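Iltlow Folding Table – read me first

Version 4, September

Contents of this card
What is in the collection
How the table was arranged
The garments
The other objects
Labels and their meaning
Pictures
Known problems
Files and folders
How to use and how to cite

What is in the collection

Iltlow Folding Table is a collection of 875 short recordings of everyday clothes being folded and put in order on a table. It was prepared for people who study how soft things behave: how a T-shirt keeps its shape after folding, how an elastic waistband pulls the cloth together, how a drawstring gets in the way. The clothes are ordinary ones. Most were bought second-hand and had been washed many times before we got them, and we think this is good, as new clothes are stiff and fold too easily.

Each recording shows one arrangement of the table. We call this arrangement a "layout". There are 40 layouts in total, and every layout was used several times with small changes, for example with a garment turned the other way up or moved to a different side.

The work was done in the Osteck room. The labels were written later by two people working separately, and then compared.

How the table was arranged

The working surface is made from two light beige tabletops pushed together. There is a seam between them. We kept the seam on purpose, as many people fold clothes on a surface which is not perfect, for example on a bed or on two tables. Thin cloth sometimes catches there, and such cases are marked in the labels with the word "seam".

In every layout there is at least one garment to be folded and several other objects which should stay where they are. The other objects are there to make the table look like a table at home, where the clothes are never alone. We placed them mostly towards the far side, but this is not a strict rule.

At the start of a recording the garments can be in one of three states: spread, bunched or already folded. A folded garment at the start is not a mistake. Some layouts begin with one piece finished and another one waiting.

The garments

T-shirts. Short sleeves, plain colours, some with a small print. The target is a rectangle with the collar visible at one edge. The red shirt with the light blue collar is used most often, because the collar helps the reader of the labels to see which way the shirt is turned.

Shorts. The teal-green pair has an elastic waistband and a bright orange drawstring. It is the most difficult garment in the collection. The waistband gathers into ruffles and the legs do not lie flat by themselves. The drawstring must be inside the fold at the end, or lying along the waistband. If it hangs out, the label is "string out".

Socks. Single or in pairs. A single sock is never folded, it is only laid flat.

Cloths. Square and without hems on some sides. The pale yellow one is usually left crumpled as a background object and has no target shape.

The other objects

There are 15 objects which are not garments. The ones that appear most frequently are a red box, a tall silver container and a beige sneaker. The sneaker can be on the table or on top of a cloth. When it lies on a cloth, the cloth counts as "under load" and must not be moved.

Labels and their meaning

state – the condition of each garment at the start and at the end (spread, bunched, folded)
collar – the direction of the collar, for T-shirts only
string – "in", "out" or "none"
seam – "yes" if a garment lies across the seam
load – "yes" if something rests on a cloth
remark – free text, may be empty

The remark field was filled in by hand. You will find different spellings there, such as "waistband" and "waist band". We corrected the obvious errors but did not touch the rest.

Pictures
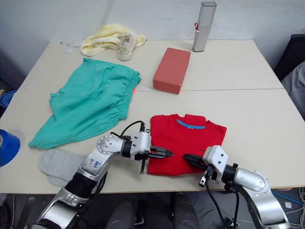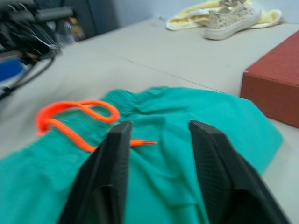 Red T-shirt folded, green shorts still spread (first picture); the shorts nearer, with the orange drawstring (second picture).

Known problems

The colour of the red box and the colour of the red T-shirt are close to each other. If you separate objects only by colour, you will probably mix them. Please use the shape also.

The shorts look more blue in the evening recordings. We did not correct this – the lamps in the room were changed between version 2 and version 3, and both kinds of light are present in the collection.

Small pieces of paper were sometimes left on the table. They have no label and no meaning.

The word "folded" is not very exact. Our two label writers agreed easily about T-shirts, and much less about shorts. For shorts we finally decided that both legs must lie one on the other and the waistband must be at one end. Recordings labelled before this decision were checked again, but a few may have escaped us.

Socks of a grey colour are difficult to see when they are near a shadow. In the layout list such cases have a star.

Files and folders

layouts/ – one text file for each layout, with the objects and their places
recordings/ – the recordings, sorted by layout
labels/ – one table for each layout, values separated by commas
garments/ – fabric, size and colour of every garment
changes.txt – what is different from the earlier versions

The names of the garments in the labels are the same as in the garments folder. The yellow cloth was named "towel" in version 1. The old name is still accepted by the Wukex reader, but please do not use it in new work.

How to use and how to cite

You may use the collection for study and for teaching. If you change the labels, please give your copy another name, so that two different versions do not travel under the same one.

Cite as: Iltlow Folding Table, version 4, Darwish Textile Group.

Corrections are welcome. Write the layout number and the name of the garment in the first line of your message, and if possible also the label you think is right.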